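Every December I hear the same thing from people I know: the closet is a disgrace and in January it will all go. I think most of us should leave the closet alone and stop buying for a year instead.

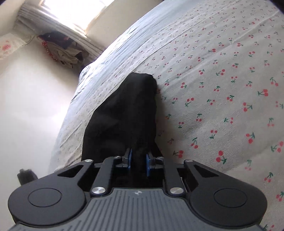
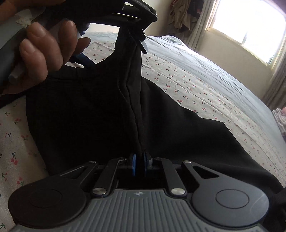

*Black fabric on the bed, both times.*

My case is a simple one. Clearing out feels like work, and it is work, so we treat it as having solved something. I filled nine bags two winters ago. By the next fall the rail was as tight as before, and I had paid for every hanger of it. I had given away a gray cardigan that I then replaced with a gray cardigan.

Gemma Rinaldi, who shared an office with me at Mullent, did it the other way. She wrote down what she owned, which came to 88 pieces without underwear, and bought nothing for a year except one pair of winter boots. She says the first two months were dull and after that she stopped looking. She still has the list taped inside the door, and a few lines are crossed out where something wore through.

The usual reply is that old clothes can be passed on, so no harm is done. I used to say this myself. Then I spent 15 Saturdays sorting at the Morelli Street shop, and I don't say it now. We turned away a good part of what people carried in. Shirts with yellow collars, single gloves, pants with the zipper gone. People handed these over with real pride, and I had done the same at other shops. A bag at the door had moved the problem to someone else's table.

Benedetta Monti, who reads most of what I write before it goes out, thinks I am being hard on people with small apartments. She has a point. If you have one closet and a child who grows, things have to leave. I would only say that clearing what doesn't fit is housekeeping, and I have no quarrel with it. My quarrel is with the yearly purge of perfectly good sweaters, followed by the sales.

Mending is part of this too. I am poor at it. A button takes me 30 minutes, and my darning looks like a scar. But black thread on black cloth forgives a lot, and I have kept one pair of work pants going since I left Mullent - the hem has been up and down twice.

So my plan for January is to buy no clothes and throw out none that can be worn. The closet door doesn't close all the way. I can live with that until spring.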